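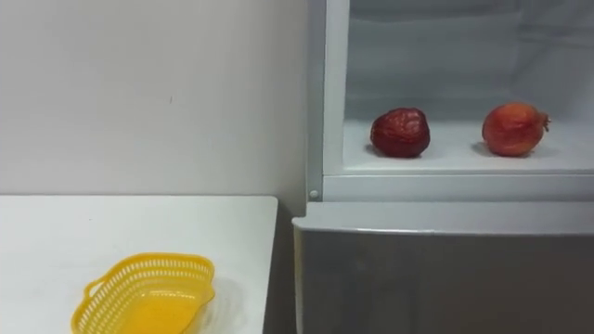 Fridge open, basket on the desk, two fruits on the shelf.

Notebook, Presis student team, December. Written by Wajid Dhanial, evening session.

Task for the course is still the same: take the fruit from the fridge shelf, put it in the yellow basket on the desk, close the door. Our group has the pick and the place. Gilmartin's group has the door. We share the robot, so every change of the hand settings must be written in this book. Please do it also when the change is small.

Started at 17:10 with the shelf height. Measured again with the steel ruler, from the desk top up to the front lip of the shelf: 119 mm. In the config file it was 83, and I do not know who wrote that or when. With the wrong value the wrist plans a path too low and it would meet the lip. I changed it and saved the old file as shelf_old. Do not delete it yet, I want to compare the two paths in the simulator at home.

The basket position is now fixed by us with a paper template. Put the template flush with the right edge of the desk, draw nothing on the desk, place the basket, take the template away. The small handle goes to the left.
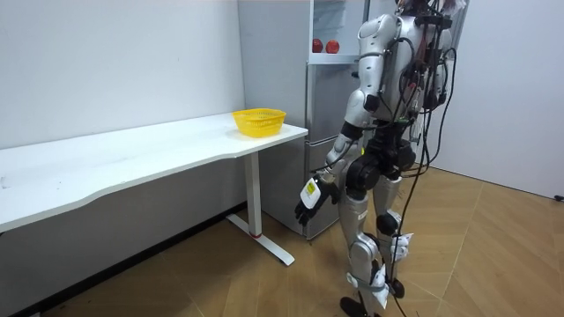
After the shelf value I went to the wrist offset. The left hand is the one we use for all picks. The offset was set in the first month with a different mounting and I never trusted it. I ran the calibration script from the Hellorow folder (the one with the long name, not the short one, the short one is for the right hand) and it asks for five poses. Pose four is bad for us, the elbow goes near the desk. I replaced it with a pose 30 degrees higher and the script accepted it.

Residual after calibration is less than before but I forgot to write the old number, sorry. From now on we write the number before and after.

Then dry runs with the arm only, no fingers closing. Speed at 40 percent. I made the approach in two steps, first to a point in front of the shelf, then straight in. The first step is good. In the second step the elbow turns outside more than I like. I think the solver has two solutions and it takes the ugly one. To do: give it a preferred elbow angle.

One question which we discussed for a long time is the door. Our program assumes it is completely open, and the other group gives us a door which is open as much as their program can do on that day. We need one agreed angle.
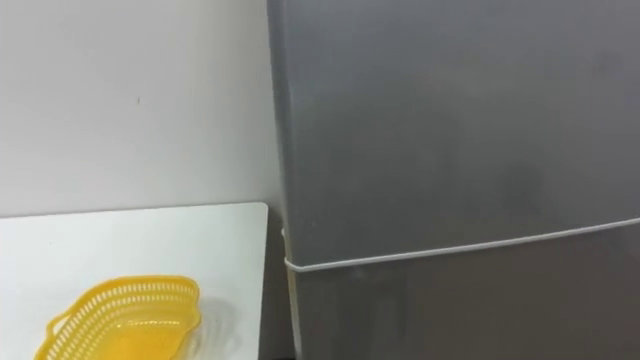
Gilmartin thinks the angle should not be agreed at all, and that our program should look at the door first and refuse to start when it is not open enough. I wrote this down because it is a fair point, but it means one more perception step and we have two people for perception. For the moment we take 77 degrees as the minimum and the door group will check it with the protractor before they hand over to us. If somebody has a better idea, write it on the next page.

Grip notes. The round fruits roll when the thumb touches first. I set the thumb to close 475 ms after the other fingers. This is a value from the table in the Skavex handout, where it is for a ball, so it must be tested with fruit of different size before we believe it.
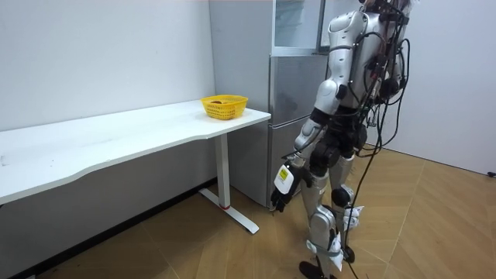

Photo: Presis team / Skavex course pages

For the release above the basket I lowered the drop point by 20 mm. The rim must stay free, so the fingers open only after the wrist is level. In the code this is now one function, release_level(), please call this one and do not copy the lines from the old script.

Open points:
- preferred elbow angle for the second approach step
- compare shelf_old with the new file
- thumb delay, test with small and large fruit
- ask for a second template, the paper is getting soft at the corners
- cables: check the slack on the left shoulder before any run over 40 percent

Stopped at 20:35. Config is pushed on the branch left_hand, not on main.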